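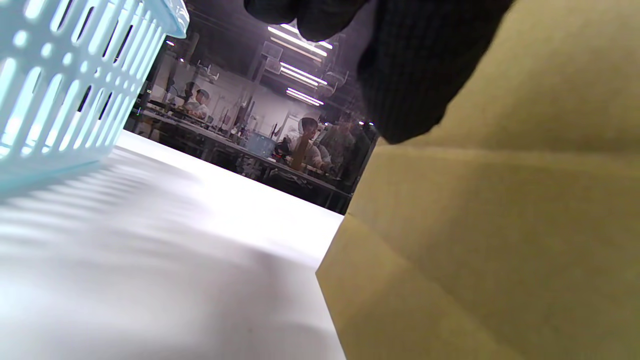 Poznań, May

Votiven Slow Feeding Mat for Dogs

The Votiven mat is made for dogs who eat too fast. If your dog finishes the whole dinner before you put the bag back in the cupboard, this product can help. You spread the dry food between the rubber ridges of the mat, and the dog must use the tongue and the nose to get every piece. A meal that takes one minute from a normal bowl takes much longer from the mat.

We have sold this mat in our shop for three years. Until now 2,741 pieces went out to customers, and it is still the product for which we receive the most e-mails. Many of the questions repeat, so the answers to them are on this page.

Which size to choose

The mat comes in two sizes. The small one is for dogs up to 10 kg, such as dachshunds, pugs and small terriers. The ridges are low, so a dog with a short nose can reach the bottom. The large one is for all dogs above this weight. If your dog is a puppy of a big breed, please buy the large size at once. He will grow into it in a few weeks, and in the meantime you can fill only one half.

Dogs with a very flat face sometimes lose patience with the large mat. For a bulldog we recommend the small size also when he is heavier than 10 kg.

What food you can use

Dry food works best. Wet food is also possible, if you press it flat with a spoon. Yogurt and pumpkin puree can be spread on the mat and put in the freezer for two hours, and this is very pleasant for the dog in hot weather. Please do not use honey or peanut butter with sweetener. Xylitol is poisonous for dogs, and you must read the label of the jar every time.

The Porkex training treats, which we also have in the shop, fit between the ridges of both sizes. One bag has 78 treats. Remember to take them away from the daily portion, otherwise the dog will become fat.

The first days

Some dogs understand the mat in one moment. Others look at it and then look at you. Begin with a small amount of food that has a strong smell and put it only on the top of the ridges. After two or three meals you can put it deeper. Stay with the dog during the meal. The mat is not a chew toy, and a dog who is left alone with it may bite off a corner. If a piece is missing, throw the mat away and call your vet if you think the dog swallowed it.

If you have two dogs, use two mats in two different rooms.

Cleaning

Wash the mat after every meal with warm water and a soft brush. It can go in the dishwasher, on the top shelf only. Do not dry it on a radiator. After wet food, let it lie ten minutes in water with a little dish soap before brushing.

Technical data

Material: natural rubber, without latex coating
Small: 22 x 22 cm
Large: 32 x 32 cm
Colors: gray, green, brick red
Suction cups: four, on the bottom side
Article number, small: 138
Article number, large: 2262

The suction cups hold well on tiles and on smooth floor panels. On raw wood or carpet they do not hold. In this case put the mat on a baking tray.

Delivery and returns

Orders paid before noon leave our store the same day. You may return an unused mat within 30 days. A mat which the dog has already licked we cannot take back, but if the rubber cracks in the first year we will send you a new one. Please write to us with your order number and one photo of the damaged place.

Questions about the product are answered by Bogumił Walczak. He replies in English, Polish and German, usually before the evening.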